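Most of the time a bin-picking cell spends on a learning project goes into work that has no learning in it. Parts are put in a bin, an arm takes them out, the result is written down, and the arm goes again. At Tultent, a small automation shop that builds picking cells for parcel sorters and repair depots, the person in charge of that routine has the title of data lead. The name is withheld here at the company's request, which applies to all of its technical staff.

The conversation took place next to the cell, with the arm running for most of it. The data lead stopped twice to type a note into a log.

The project is called Zivus. Its purpose is to supply grasp examples to a model that decides where a multi-fingered hand should close on an object it has not met before. The target for the first set was 2000 grasps. Each grasp counts as one example whether the object comes up or not, and the data lead was firm on the second half of that.

"The early logs only kept successes," the data lead said. "Somebody had decided failures were noise. We had 766 grasps recorded and I could use them for almost nothing. The model had seen good positions and had no idea what a bad one was. I threw the whole batch into a separate folder and we started the count over."

The separate folder still exists. It is used to check file converters.

The object set has 41 items. They were picked for shape and surface, and some of them would never be found in a customer's warehouse. A part that is hard in a known way is worth more to the project than one that is typical, according to the data lead, who keeps the items in a drawer divided by how they behave when touched: things that roll, things that tip, things that slide flat, things with a handle. The last group causes the most argument. A handle gives the hand an obvious place to close, but it puts the weight of the object at one end.

"You close on the handle and you lift, and the head drops, and now it's swinging. Did the grasp succeed? It's off the floor. Two people will label that two ways. We had to write a rule."

The rule is that the object must clear the rim and be held there for a fixed interval with no change in the finger positions. Swinging is recorded in its own field and has no effect on the result. The data lead described this as the third version of the rule. The first relied on the operator's judgment, and the second used the weight reading at the wrist, which drifted as the cables shifted along the arm.
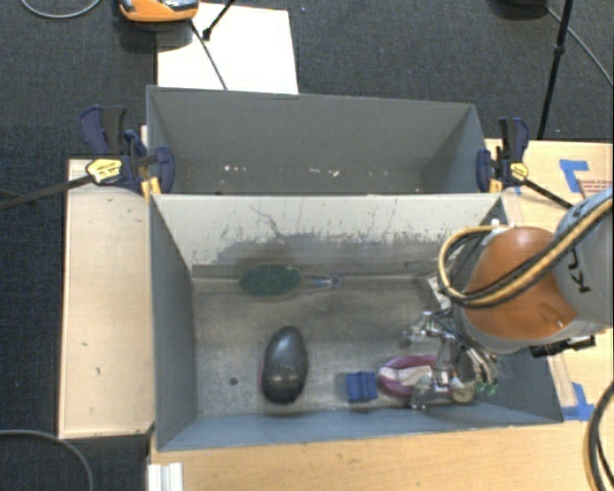
By Jelínek, technical features desk

Two bins are set end to end in the cell, and the second one is part of the method. An object that is picked from one bin can be released into the other, and when the first has been worked down the direction is reversed. This removes the need for a person to reload after every grasp. It also means that objects land as they fall, and the next example starts from a position that was never arranged by hand.

"People are bad at random," the data lead said. "Ask an operator to scatter four objects and you get four objects with space between them, all lying on their good side. I looked back through the hand-placed layouts and there was hardly any contact between items. Then you go to a real tote and everything is leaning on something else."

Close neighbors are of particular interest at present. In the front bin, a purple-rimmed oval lay almost against a small ridged blue block, with the hand lowered over one end of the oval. A case like that tests whether the fingers can find room on the crowded side, and whether the neighbor is moved in the attempt. Both outcomes are stored. A glossy dark egg shape nearby belonged to the group the data lead called reflective, which is scheduled more often than the others.

"Shiny and dark together is the worst. The depth reading has holes in it, and the holes move when you move the light. I don't want to fix that at the camera. If I fix it here, the model learns a world where it's fixed."

The same thinking applies to the bins. The metal inside the front one is heavily scraped, with dark gray marks over most of the lower rear wall. A proposal to replace it was made and dropped. Scratches give the vision system false edges, and a thin scratch can be taken for a thin object. The data lead wants those errors to happen during collection, where each costs a few seconds of arm time.

Not everything is left loose. The bins are held together by bar clamps at the junction, and blue tape on the wooden surface marks corners. The data lead was less relaxed about this than about any other part of the setup.

"Clutter inside the bin is information. Movement of the bin is just error. If the bin walks by a few millimeters over a shift, every height in the log is still fine and every lateral position is wrong, and you can't see it in a plot. You see it when the trained hand starts touching walls."

Before the clamps were fitted the bins were held with tape alone, and the walking was found late, by an operator who compared two wall contacts recorded at the same coordinates. The positions are now checked at the start of each shift and after any hard wall contact. The check is a probe touch at known points and takes less time than making coffee, the data lead said, which is also how the operators schedule it.

The hand itself sets the pace. A two-jaw gripper has one opening to control and gives a simple record. A hand with jointed fingers has a larger number of positions to command and to read back, and the fingers do not always reach what was commanded. Zivus stores both values at each step. The gap between them turned out to be one of the more useful signals in the set: when a finger stalls early, it has met something, and the time of the stall tells the model where.

"I would have stored only the commanded values," the data lead said. "It was smaller. One of the controls people stored both by accident, in a test script, and left it on. So that's not a design decision. I'd like to claim it."

Wear is the other limit. The linkages are inspected every 1000 cycles, and the log carries a marker at each inspection so that examples taken with a worn joint can be separated from those taken after service. No one has yet shown that the model cares. The markers are kept anyway, on the grounds that they cannot be added afterward.

Grasps are proposed in three ways. Some are drawn at random within limits that keep the hand off the floor of the bin. Some come from the current version of the model. The rest are given by an operator, who picks a point on a screen and sets an angle. The shares have changed over the life of the project. Random proposals dominated at first and produced a great many misses in open space, which are cheap and soon teach nothing further. Model proposals are more useful but tend to repeat what the model already prefers.

"It likes coming from above. Straight down, every time. It does well like that, so it gets rewarded like that, so it does it more. The operators are there to be strange. I tell them to try the grasp they wouldn't bet on."

Operators work in short sessions and rotate. Fatigue shows in the data as a narrowing of the angles chosen — the data lead can spot the last part of a session in a histogram — and sessions were shortened for that reason. An operator also reviews a portion of the automatic labels. Disagreements go into a queue and are settled against the written rule, with a note. The notes are read when the rule is next revised.

Asked what share of the examples is finally used in training, the data lead declined to give a figure and said that it depends on what is being trained. Duplicates are thinned. Any sequence in which a cable has pulled on the wrist is excluded from force training and kept for vision. The cable bundle runs over the outside of the arm and forms a loop near the hand, and its drag changes with the pose. Routing it differently has been discussed with Gusel, the contractor that maintains the cell. The present arrangement can be reached with one tool, and the maintenance side prefers it.

The next stage begins in September, when part of the object set will be held back. The model will be tested on shapes it has never been given, and the held-back items have been moved out of the drawer so that they are not used in a session by mistake. That has happened once already. The affected log was deleted, and the item was returned to the general set, where it is now one of the most frequently picked.

The data lead does not expect the first results to be good. Transfer between shapes is the main claim of the whole approach, and the test is set up to be hard on it. Asked what would count as a useful failure, the answer came after a pause to watch the arm.

"One I can find in the log. If it drops something and I can go back and see that we never gave it anything like that, fine, I know what to collect next week. If it drops something and there are two hundred examples just like it, then I have a different sort of problem, and I don't think it's in the bin."

The second bin is due to be exchanged for a deeper one before then. The clamps should still fit.

Related items
Labeling rules for partial grasps
Finger stall as a contact signal
When to retire a test object
Probe checks for fixed bins

We use cookies to remember your settings and to measure how our pages are read. By continuing to use this site you accept our use of cookies. Manage settings

Contact the desk | Terms of use | © Technical features desk. All rights reserved. | Back to top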